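Cloth folding fault: your questions

I'm Yabsira Seyoum, and I look after the two-arm folding cell at Drindden. Plenty of you have written in since the November fault, so I've put my answers in one place.

What went wrong?
The left arm kept its gripper shut when it should have let go, then set off for its home position with the fabric still in its jaws. The other arm was holding the opposite corner, so you can guess the rest - a nice long tear and a protective stop. It was on run 1,574, which I'd love to forget!

Was anyone hurt?
No. I was at the keyboard, outside the reach of both arms, and the stop kicked in before I got to the button.

So what caused it?
A gripper wire had been rubbing with every wrist turn and finally broke inside its insulation. The open command never got through, and our software (my software, sorry) took "command sent" to mean "gripper open."

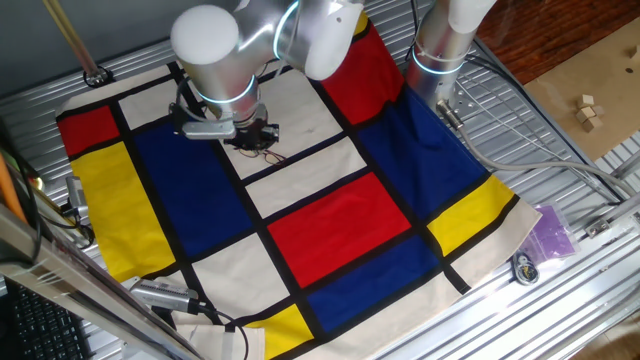
Both arms at the color-block cloth, the left one over it. The thin red and black wires hang under the left gripper.

Can it happen again?
The wire can always break again, but the arm won't drive off like that. It now waits for the gripper to report its position, and if nothing comes back it stays put and complains. We've done 200 runs on the new code with six stops, all of them false alarms. Annoying, but I'll take it.

I run the Brerier version. Should I worry?
Check your wires before you power up, please. If the insulation looks shiny or flat anywhere, swap the whole lead - don't tape it (I tried).

Do the glowing rings tell me it's safe to reach in?
No! Use the stop button first, every time.

Contact: Yabsira Seyoum, Drindden cell desk | © Drindden | Back to top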